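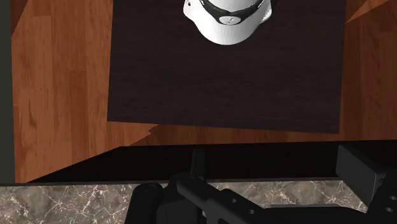
Buscar en este diario... Buscar

Enero de 2026

Anoche volví a soñar con la casa de Istport, la de mis tíos, y me he levantado con unas ganas tremendas de escribir, cosa que no me pasaba desde antes de las fiestas. He puesto el café, he abierto el cuaderno por donde cayó y aquí estoy, todavía en bata y con los pies helados.

Llevo semanas dándole vueltas a lo de aprender a hacer pan como Dios manda. Ayer saqué la masa madre de la nevera, la pobre, que la tenía abandonada al fondo, detrás de los pepinillos, y le di de comer harina de centeno y un chorrito de agua tibia. A media tarde ya tenía burbujas por los lados —¡qué alegría más tonta me entró!— y por la noche me atreví a amasar dos hogazas, una para casa y otra para Emmanuel Mussa, que me prestó el banneton en junio y todavía no me lo ha reclamado.

La primera se me pegó al paño y salió con una forma rarísima, como de zapatilla. La segunda subió mejor, aunque la miga me quedó algo apretada y el corte se abrió por donde quiso. Emmanuel dice que me falta paciencia con el reposo, y tendrá razón, porque yo a los veinte minutos ya estoy levantando el trapo para mirar. Mi tía hacía lo contrario: dejaba el lebrillo junto a la estufa, se iba a Endport a ver a su hermana y cuando volvía el pan estaba esperándola.

De ella me acuerdo mucho estos días. Tenía una manera de enharinar la mesa, con un golpe de muñeca, que he intentado copiar y lo único que consigo es poner perdido el suelo. Me gustaría encontrar su libreta de recetas, que debe de andar en alguna caja de las que se llevaron a Gitville cuando la mudanza. Tengo que llamar a mi prima y preguntarle, y de paso saber cómo va de la rodilla.

Esta tarde, si no llueve, le llevo a Emmanuel su hogaza —la buena, la de zapatilla nos la comemos nosotros con aceite— y compro más centeno, que queda un culín en el bote.

Imprimir | Enviar por correo electrónico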